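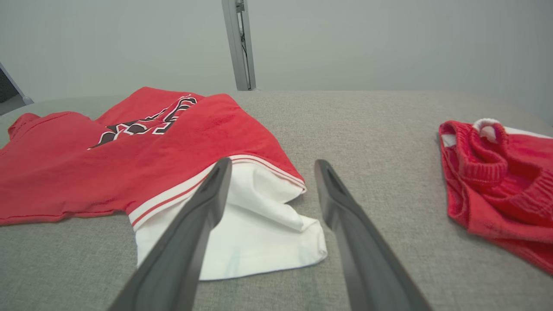 Chapter 8
Folding and Other Unfinished Work

In a small hotel laundry in Emmont, washing is done by machines and so is drying. After that the machines stop and the hands begin. This division of labor is old, and it is a good place to begin our chapter. We want to ask which chores a robot can do today without help, which ones it can do if a person stays close, and which ones it can't do yet.

In Chapter 3 we considered rigid parts. A steel bracket has the same shape on the table and in the gripper, so one measurement is enough to plan the whole movement. Cloth does not give us this comfort. When a gripper lifts a shirt by one point, the rest of the shirt hangs, twists and covers itself, and the plan must be made again. Engineers say that cloth has a very large number of possible states. For the reader it is enough to remember that a shirt can lie in a heap in more ways than any program can list.

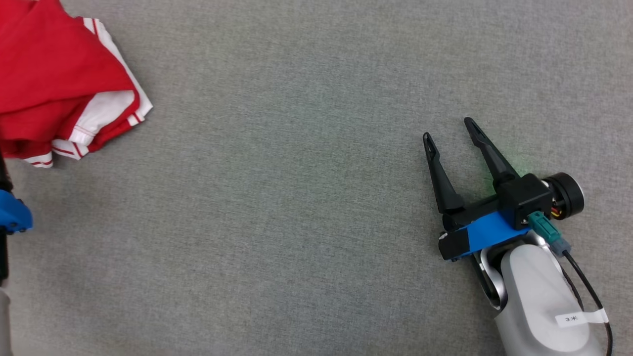

Why is folding a shirt harder for a robot than welding a car door?
The car door always comes to the same place in the same position. The shirt comes in a new shape every time, and the robot must first find out where the sleeves and the hem are before it can begin to fold.

In the Rutbridge trials, which we use as our main case, the task was divided into three steps: find an edge, hold it, spread the garment flat. Only then came the fold. The team gave 20 garments to the machine, one after another. It finished 12 of them without help. Most of the failures came in the first step - the fingers closed on two layers when they should have taken one, or they closed on nothing. Thin linings were the worst. The folding itself, once the garment was flat, made little trouble.

The same difficulty is known on the shop floor. At Fikitz, seat covers are still pulled over the foam by hand, although the frames under them are welded by robots.

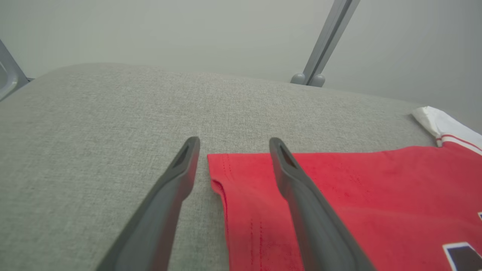 Bastos, after reading a draft of this chapter, objected that speed matters less than we suppose, and that a slow machine working through the night would still be welcome in many homes. We accept the point for homes. In a laundry, where the next load is already waiting, we do not.

Section 8.1 begins with the grasp: how the fingers should approach an edge, and how the robot can know that it holds one layer only.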